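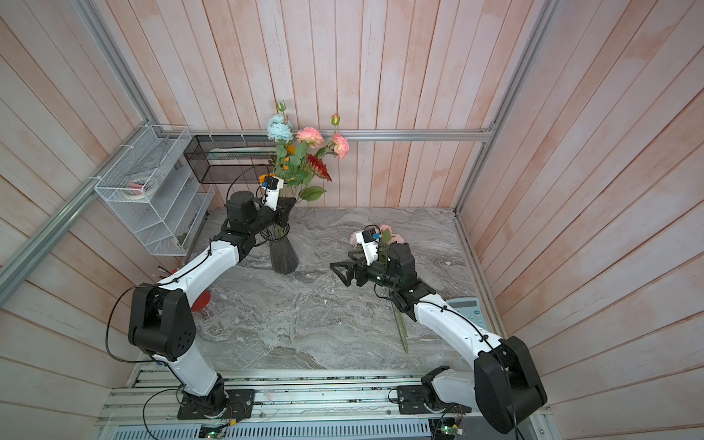
Did anyone's hours get cut when the arms came in?
None of ours did. I'm at Simard, we make up silk flower arrangements for hotels, and the two-arm cell took over plain vase stems last December. Same shifts, different jobs!

petalpusher7
I was the loudest grump about it and now I love it. My thumbs don't ache by lunch, and I get to do the odd custom pieces (wreaths, big lobby stuff) that we used to turn down.

cluton_nights
Glad for you, but our place in Cluton went another way. Two temps weren't called back. Please don't skip that part. 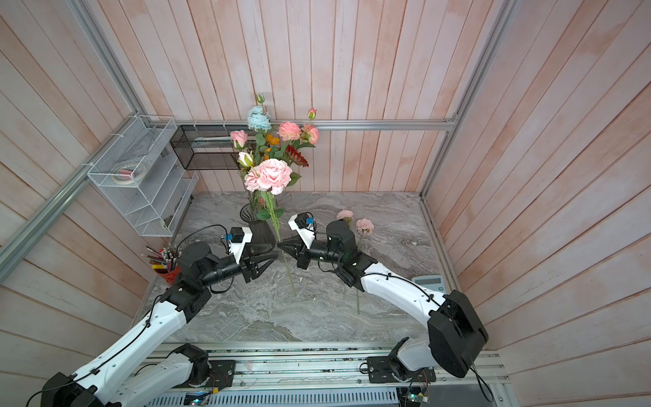 wirecutter933 replied: fair point, though temps get dropped in slow months with or without robots. What bugs me more is the pace. Is the Zurnis line waiting on people now, or are people waiting on it?

petalpusher7
Bit of both. It's slow on thin stems and I still fix the leaves by hand. But we get to say which designs go to it, and that's been so fun to figure out.
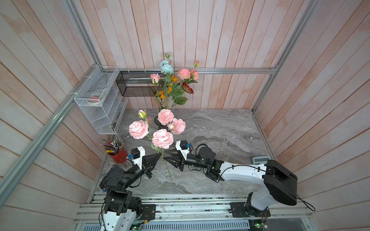 Lucie Li
Floor Lead, Simard
Posted 02/10/2021

Hi all! We trained 7 people to teach and reset the arms, and that skill is on their pay grade now. cluton_nights is right to ask about temps. I'd get it in writing before the next cell goes in, we did.

cluton_nights
In writing would've helped us. Still not sold.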